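Cataloguers wanted: diecast collection, Clorkstead

Short notice, sorry. We need people who know toy cars. Paid work, temporary, starts in June.

Brasow Collectables has taken on a big private collection of diecast, most of it small scale, a lot of it still carded. 1,598 models on the seller's own list. The list is handwritten and stops making sense somewhere in the middle (he changed his numbering and then changed it back). It all has to be checked, graded, photographed and put on the website before the summer catalogue goes out.

We want 6 cataloguers and 2 photographers. If you can do both, say so at the top of your email, you'll go on the top of the pile.

What the work is

Taking a tray, matching each model to the list, correcting the list where it's wrong. Writing a short entry: casting, year on the base, body colour, wheel type, base material, country, condition, any tampo wear. Noting card condition separately. Blisters go yellow, corners get bent, some have price stickers on. Don't peel the stickers. Please.

344 of the models are from the Harko range, which is the part everybody rings us about. Those get a longer entry and a second person checks them. Wheel variations matter a great deal here, and so do the base codes. If you don't know the Harko base codes we'll give you the sheet on day one, it's only a couple of pages.

There's also a run of Hrnčiar lorries, boxed, odd scale, not much written about them in English. Anyone who can read Slovak, even a bit, please get in touch even if you can't do the full dates. We could use you for an afternoon.
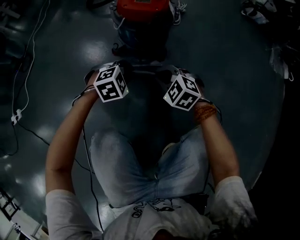
Who we're after

You don't need to have done this as a job. Collectors welcome, swapmeet regulars welcome, people who've sold a few hundred online and know how to describe a chip without calling it "light play wear" very welcome.

You do need to:
tell a repaint from a factory finish, most of the time
tell a reproduction card from an old one, or know when to ask
type at a decent speed, spreadsheet not database
write neatly on a small label
be all right sitting down for a good part of the day

Handy but not needed: knowledge of colour variations, pre-production pieces, own magnifier, own lightbox (photographers).

One rule that puts some people off so here it is now. No buying from the collection while you're working on it. Not for you, not for your brother in law. Once the catalogue is live you can buy same as anyone, and staff get first look at the duplicates box after that. We've had trouble with this before and I'm not going through it agian.

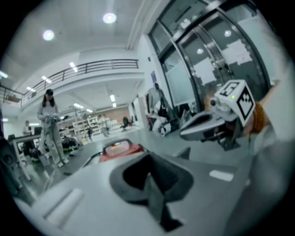
Posted by Augustina Akpalu, Brasow Collectables
May 3, 2025

Hours and pay

Daytime, weekdays, through June. Full days preferred but I'll look at half days if you can do the same ones every week. It's hard to hand over a half finished tray, the notes never quite make sense to the next person.

Paid hourly, same rate for cataloguers and photographers, weekly into your bank. Rate is in the info pack, email and I'll send it. Travel within Clorkstead not covered. If you're coming from further out ask me, there's a small pot for trains and it goes to whoever asks first.

Lunch not provided but there's a kettle, a microwave and a decent baker's close by. No food or drink at the tables, lids or no lids.

Getting in

Clorkstead, five minutes on foot from the station. Full address in the info pack, we don't put it online with stock in the building. Parking is poor. Bikes can come inside. There's one step at the front door and a ramp we can put down, let me know and it'll be out when you get here.

How to apply

Email, no CV needed. Tell me:
what you collect or used to collect
which days in June you can do
cataloguing, photography or both
a description of one model you own, as you'd write it for a sale listing, four or five lines, faults included

That last one is the bit I read first. Doesn't have to be a rare one. A scruffy estate car with a bent axle described properly beats something expensive described badly.

Photographers, send three pictures of any small model instead: side, base, and one of a fault. Phone pictures fine. Plain background.

I'll reply to everyone but it may take a few days, I'm also doing the packing. If you've worked for us before, no need for the sample, just send your dates and wether you want Harko or general.

Must be 18 or over with the right to work in the UK. Please bring ID on the first day. Phone calls only if you really can't email, and mornings are best.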